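February
By Špela Omerović
1 min read

Zuduveck has changed the block set it supplies to preschool programs. The painted wooden cubes now have softer edges and a matte finish, and the storage basket is sold with the set. Jakeck, the distributor, will ship the first 200 sets this month.

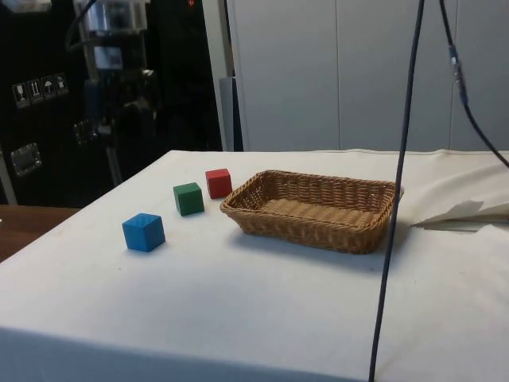
The price stays at 46 dollars. A full set holds 15 cubes, packed flat in one carton. Blue, green and red cubes are carried over from the old range, and the shallow wicker basket replaces a lidded box. Its braided rim is thicker than the weave of the floor.

Karagiannis, a school supply store on Handel Street, expects stock in around 16 days.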